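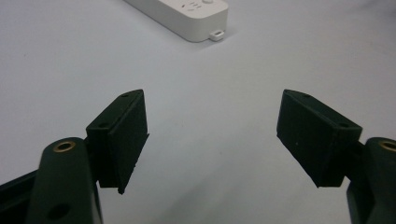
Según Leen Nasrallah, lo del taller de Trerkis tendría que haber ido primero en este informe y no al final, que es por lo que preguntan las familias. Vale, va primero.

Informe de avance - programa de ahorro energético en hogares, Groleo
18 de octubre de 2024

Trerkis: primer taller hecho. Consumo en reposo, lectura de la factura, cambio de potencia contratada. Dos horas, se quedó corto. La parte de la factura se comió casi todo el tiempo y la potencia quedó para el segundo. Ya hay sala, falta confirmar hora.

Visitas a domicilio. Previstas para todo el año 260, hechas 121. Vamos por detrás, ya lo sabíamos en el informe anterior. Julio y agosto casi parados, mucha gente fuera. En Hudau se ha recuperado ritmo, en Stergiou no. Zamfira Căpraru lleva ahora las dos zonas y pide pasar parte de las tardes a mañana, de acuerdo por nuestra parte.

De los hogares visitados, 113 firmaron la ficha de seguimiento. El resto pendiente, se les vuelve a llamar antes de fin de mes.

Lo que más sale en las visitas:
- potencia contratada muy por encima de lo que usan
- termos eléctricos encendidos día y noche
- ventanas que no cierran, sobre todo en los bloques viejos de Stergiou
- tele, router y consola siempre enchufados, aunque esto pesa menos de lo que la gente cree

Material. Regletas con interruptor y burletes repartidos en Hudau. Para Stergiou falta el segundo pedido, el proveedor a cambiado el plazo dos veces. Las bombillas llegaron bien.

Presupuesto. Desplazamientos por debajo, material un poco por encima. Pedimos mover el sobrante de una partida a otra, Hwa-young Ha os manda la tabla aparte. Necesitamos respuesta por escrito antes de hacer el pedido.

Personal: Yi-an Ham se incorpora en octubre a media jornada. Quedan 4 personas haciendo visitas, con eso el calendario es justo pero posible.

Pendiente:
- confimar fecha del segundo taller
- cerrar modelo de encuesta final (Seo-ah Hwang tiene el borrador)
- facturas de verano, faltan las de Stergiou

Los anexos van en otro correo - pesan demasiado.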